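Okay, water nearby, phone on silent, slides on the little clicker. Start before the room has gone quiet, they settle faster if I'm already talking.

## Opening (2 min, don't stretch it)

Hi everybody! I'm going to talk about packing, and I should admit up front that I used to be terrible at it. I once took four sweaters to Skoria in May. It was hot enough to fry an egg on the hostel steps and I carried those sweaters up every one of them (pause, let them groan).

Ask for hands: who has paid an overweight bag fee? Keep my own hand up longest.

## The weight story

My worst trip was the walk from Skoria over to Flotamora. I'd bought the big Reltico pack because it was on sale, and a big pack just begs you to fill it, so I did. By the second afternoon I was mailing stuff home from a tiny post office, and the parcel came to 2,412 grams. I still have the receipt - hold it up!

What was in it: a hardback, a full bottle of shampoo, jeans, and a travel iron. Wait for the laugh on the iron. If it doesn't come, move on quickly.

## Small stuff is where it goes wrong

- Clothes are easy. You can see a coat. The little things sneak in, and mine used to add up to more than my shoes did.
- Lay all of it out on the bed the night before, every last pouch and packet, and leave it there while you eat dinner. Then come back and be mean.

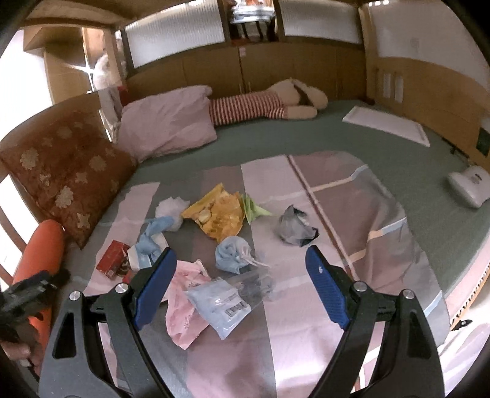 - Weigh the toiletries bag by itself. My limit is 400 grams, and 500 if I'm gone longer than a couple of weeks.
- Anything you can buy at the corner store when you land, leave home. I bought toothpaste at the Abou Jaoude grocery in Flotamora and it was minty and perfectly fine.
- (Skip if short on time) the sock argument. Two pairs or three? I say three, and I will fight people in the lobby about it.

## Questions

Somebody always asks about rolling versus folding. I fold, badly. Repeat each question into the mic, the back row couldn't hear last time.

Leave the kitchen scale on the front table so people can try their own bags on the way out.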